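Evaluating the Medina two-arm tabletop cell for a plate-handling program

Last updated January 11, 2023

Posted by Celeste Navarrete

Our institution operates a training program in food service and hospitality, and the department has been asked to give an opinion on the purchase of a Medina two-arm tabletop cell from Hernstead. The intended use is table setting and clearing with paper and light plastic tableware. Students would prepare the task, record the demonstrations themselves, and then observe how well the trained system repeats the work. The department has an instructor with some programming background but no robotics staff.

The quotation covers two arms with two-fingered grippers, an aluminum extrusion frame, the controller, one fixed camera, and access to the Hernstead recording software for the first year. The Butitz service plan is quoted as a separate line. Hernstead describes the plan as optional, although the sales representative recommended it strongly for a first purchase.

We would appreciate the views of organizations that have operated this cell for at least one full term, on the following points.

First, whether the standard grippers are able to pick up a flat paper plate from a bare tabletop in a repeatable manner. The product sheet lists "tableware" among the supported objects without further detail.

Second, how much preparation is required before a session can begin, and whether that preparation can reasonably be left to students.

Third, whether the Butitz plan is worth its cost to a department of our size.

A competing proposal from Sadwood is also under consideration. It consists of a single arm on a pedestal with a suction tool, at a lower price. Comments on that comparison are welcome, but the Medina is the preferred option at this stage. The purchasing office requires our recommendation before the end of February.

Posted by Leandro Garrido

Our laboratory has operated a Medina cell for three terms, and paper plates have been part of the work since the first of them. I will take your points in order.

The standard grippers can handle paper plates, with conditions. A flat plate offers very little for two fingers to hold. The method that has served us best is to approach the rim from above at an angle, with one finger outside the rim and the other over the inner slope, and to close slowly. Plates with a raised rim are considerably easier than the flat picnic type. We tested four kinds before settling on one, and I would advise you to do the same before ordering in quantity. Very thin plates fold when the grippers close, and a folded plate is difficult to release in the correct position.

The fingertips supplied with the cell are smooth. Hernstead offers a ribbed set as an accessory, and it should be included in your order from the beginning. Our department purchased it later and paid shipping a second time. With the smooth tips, our success rate on single plates was too low to be useful for teaching. With the ribbed tips, and after 50 recorded demonstrations, the cell completed the pick in most attempts. I am not able to offer a more exact figure, as the conditions varied between groups.

Stacked plates are a separate matter. The cell does not reliably separate the top plate from a stack, and I would not build a course exercise on that task. We spread the plates out across the tabletop, in two rows, and treat stacking as the goal of the exercise.

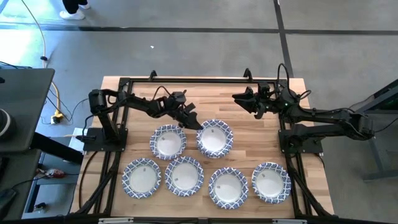

The position of each plate relative to the two arms deserves more attention than the manual gives it. Each arm has a comfortable region in front of its own base. Toward the center of the table the two regions overlap, and either arm can be assigned to the object. At the far corners only one arm is practical, and the wrist approaches the limit of its travel. Students tend to place objects at the edges in order to use the whole surface, and then find that the recorded motion is awkward. We now mark a working area on the table with removable tape during the first session and take the tape up once the group has developed some judgment. The software allows an arm to be assigned to an object in advance. I recommend that this feature be left off for beginners, who learn more by deciding for themselves which arm to use.

Preparation before a session takes longer than the product sheet suggests. The steps in our laboratory are the following. The frame bolts are checked by hand. Both arms are moved to the rest position and the homing routine is run. The camera view is compared with a saved reference view. The plates are then set out according to a printed plan. An experienced student can complete this in a quarter of an hour. A new group should be allowed twice that time, and the instructor should be present for the homing routine until the group has performed it correctly on more than one occasion.

Cable management also requires attention. The cables at the wrists must have enough slack for the full range of motion, but an excess loop can catch on the other arm when both are working close together. We inspect the loops at the start of every session. Floor cables should be routed away from the side on which the operator stands, and your facilities office may have requirements of its own regarding extension cords.

On the Butitz plan, my opinion is favorable for the first year and neutral thereafter. During our first term a joint in one arm developed a fault and was replaced under the plan within a week. Without the plan, the same repair would have involved returning the arm at our expense. In the second and third terms we made no claims. The plan also includes a remote calibration visit, which was competently done but which our own staff could have carried out with the written procedure.

I have no experience with the Sadwood product.

Posted by Hafiz Lubis

I disagree in part with the answer given by Mr. Garrido. The ribbed fingertips are an improvement, but they leave marks on coated plates, and for a hospitality program the condition of the plate after handling may be of some importance. We obtained good results with the standard tips covered in a thin silicone sleeve, available from any laboratory supplier at little cost. The sleeves must be replaced regularly.

The recording software should also be considered. After the first year it is a paid renewal, and the quotation does not always state the renewal price. Ask for it in writing. The recordings themselves can be exported at any time, but the replay function ceases when the license ends.

Suction is a poor choice for paper plates if they are embossed or have any texture. I would set the Sadwood proposal aside for that reason alone.

Posted by Catalina Toledo

I write as the coordinator of a vocational center which considered both products and purchased the Medina. My comments concern administration more than technique, as the technical questions have been covered above.

The cell occupies more space than the footprint given on the product sheet. The published figure refers to the frame. It does not include the desk for the operator's computer, the clearance behind the frame, or the space in which students stand to observe. We had assigned a small preparation room to the cell and were obliged to move it to a larger one before teaching began. A hard, level floor is desirable. Our first room was carpeted, and the frame shifted slightly during fast movements, so that the camera no longer agreed with the saved reference.

Lighting should be considered at the same time as the room. White plates under a strong overhead lamp produce glare, and the trained system then performs poorly at certain positions on the table. Plates with a colored or patterned rim gave our groups noticeably better results than plain white ones. We also fix a small label to the inside edge of each plate so that students can refer to it by number in their written notes. Whether the labels influence the trained system I cannot say. One of our instructors believes that they do, and for that reason the labels are always placed in the same position on every plate.

The recordings require storage. At the close of our first term the groups had kept 318 recordings between them, and the drive supplied with the controller was close to full. A naming rule should be established before the first session. Ours consists of the group letter, the task, and the running number, and it has been adequate. Groups that did not follow it spent a good part of one class sorting files.

Regarding student supervision, we limit each group to 3 students at the cell – one operating, one setting out the plates, and one keeping the log. Larger groups leave some members without a task. The student who sets out the plates is required to step back and say "clear" before the operator begins. The emergency stop is tested at the start of each day and the test is entered in the log.

I agree with Mr. Garrido that the Butitz plan is justified in the first year. Our own experience with it was less smooth. The first replacement part sent to us was intended for the opposite arm, and the matter took two further weeks to resolve. The staff were courteous throughout. If you take the plan, I suggest asking that the serial numbers of both arms be listed on the agreement, with left and right stated.

As to the renewal price mentioned by Mr. Lubis, Hernstead provided it to us on request and has held it unchanged for our second year. Educational buyers should ask for the institutional rate, which was not offered to us at first.

Comment from Celeste Navarrete

I thank all three contributors. The ribbed fingertips and a supply of silicone sleeves have both been added to the draft order, and Hernstead has been asked for the renewal price and the institutional rate in writing. My colleague Gisela Zapata will measure the proposed room again with the operator's desk included. One point remains open. If any reader has used the cell with light plastic bowls, a note on the finger opening required would be of use to us before the order is submitted.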